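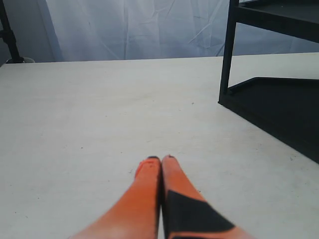
Ticket: smudges and streaks on off-white tabletop, black shelf rack standing on it
Product: Drultness tabletop, matte off-white; Nuna tiered rack, black
Status: Closed, with one open note
Opened: 23/10/2026

Reported problem

Surface shows faint streaks and smudges that come back after wiping. The marks are easiest to see at a low angle, looking toward the far edge. Customer also lists small dark specks and asks if the finish is breaking down. The rack has been on the table since May and has not been moved in that time.

Environment

Room is used daily. Table is wiped with Dinum spray and a paper towel, usually at the end of the day. No hot items, no solvents. Rack load is well under the 31 lb limit printed on the Nuna sheet.

Step 1. Separate pattern from dirt

The finish is mottled by design, so some gray flecking is normal and will not wipe off. Asked customer to mark two specks with painter's tape and rub each with a damp fingertip. One lifted. One did not. The one that lifted was dirt, the other was left alone. Do not use a blade or a scouring pad on a speck that stays put. The pad polishes the matte surface and leaves a shiny spot that is worse than the speck.

Step 2. Check for cleaner residue

Customer wiped one half of the table with plain warm water and a cotton cloth, then dried it with a second cloth. The other half got the usual spray. Compared the next morning under the same light. Water side was even. Spray side still had soft streaks running in the direction of the wipe. Conclusion: most of the marks are dried cleaner. The label calls for dilution and the customer had been using it straight from the bottle.

Step 3. Check around the rack feet
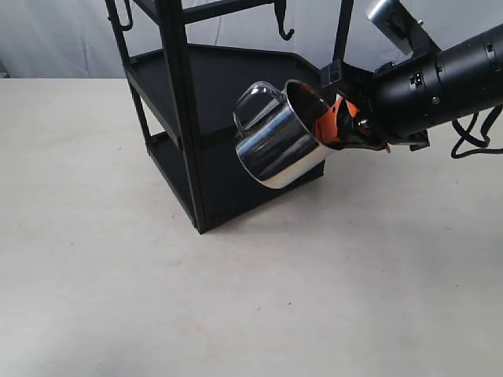 The posts come straight down onto the table, so each foot presses on a small area and anything spilled nearby tends to collect against it. Asked customer to clear the shelves, lift the rack with two hands on the posts and set it on a towel. Do not slide it. Sliding a loaded rack is the usual cause of gray arcs on this finish, and those do not come out.

Customer reported a faint ring at one foot and nothing at the others. Ring cleared with warm water and a drop of dish soap. Feet wiped and dried before the rack went back.

Also asked customer to take off any S-hooks before lifting. They swing, and a dropped hook will chip an edge.

Step 4. Check the rack itself

Raised lips on the trays hold dust and overspray, which gets pushed onto the table whenever the shelves are wiped. Wipe order changed to top tray, lower shelf, lower panel, then table last. Customer had been doing the table first.

Step 5. Retest

Table cleaned with water only, 200 ml in a bowl, changed once. Customer reports no streaks after the first pass and none the next day.

Resolution

Residue from undiluted cleaner, plus dust carried down from the rack. Finish is not failing. No replacement issued. Felt pads from Godinho suggested for the feet — the thin kind, as the thick ones let the rack rock.

Open note

Customer asked if the matte coating can be renewed at home. It cannot. The 3,000 grit paper mentioned on some forums will gloss the surface. Left open until the care sheet is updated to say so.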